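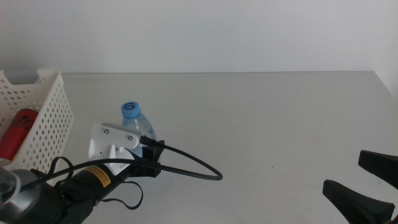 Workshop > Notebook > Drinks containers

April 12, 2018, entered by Anum Jatoi

Print this page | E-mail this page

Sorting drinks containers for the Cladow order, continued. Ferdinand wants one storage basket that takes both cans and bottles without an insert. The Georgiev basket (white plastic, perforated walls, handle cutout near the rim) is the candidate.

Cans. On its side a can lies stable against the perforated wall and can be identified through the holes from across the table. Upright it catches on its neighbours when the basket is carried. Lay flat, all of them, same direction.

Bottles. Clear plastic with screw cap. Stand them on the table to the right of the basket until the cans are in, then load upright at the handle end. Caps must be closed to the stop before loading. Shagufta found 3 caps cross-threaded in the last batch; retightened, no further action. Crushed bottles go back in the sack.

Load test. Basket filled, lifted by the handles and held for 80 seconds, repeated 5 times. No cracking at the cutouts. Rim bows inwards slightly in the middle of the long side and recovers when set down. Second basket gave the same result. Not tested: stacking. Ottmar reports that the Grotosico type bows less but has solid walls, so residue collects in the bottom and has to be wiped out by hand.

Cleaning. Rinse from outside through the holes, invert, leave on the rack. Drying took up to 8 minutes with the window open. Wipe the tabletop before the next lot; grit under the basket marks the surface.

Open points:
- label position. The holes leave no flat area for adhesive except beside the handle. Cheuk-hei to try a tied tag.
- Pisumville asked for a lid. No drawing yet.
- repeat the load test in August, when the store room is warmer.

Spare baskets are on the lower shelf, nested. Separate them before measuring.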